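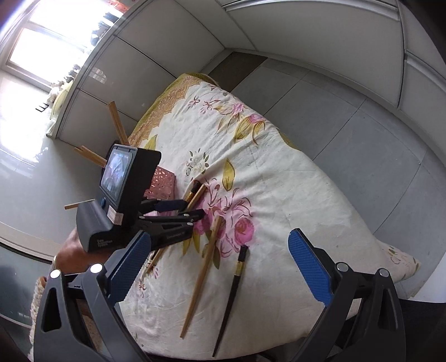 Os pauzinhos: talheres que trabalham aos pares

Os pauzinhos são utilizados às refeições em vários países da Ásia, como a China, o Japão e a Coreia. Podem ser de madeira, de bambu, de metal ou de plástico. Alguns têm a cor clara da madeira; outros são escuros e enfeitados com uma faixa dourada.

Para comer são precisos 2, de preferência iguais. O de baixo fica parado e o de cima mexe-se.

Atividade: misturem vários pauzinhos e procurem os que formam par. Comparem a cor e o comprimento.

Texto de Lavanya Pinto, Serviço Educativo do Museu Brirnanby. Para alunos do 2.º ano.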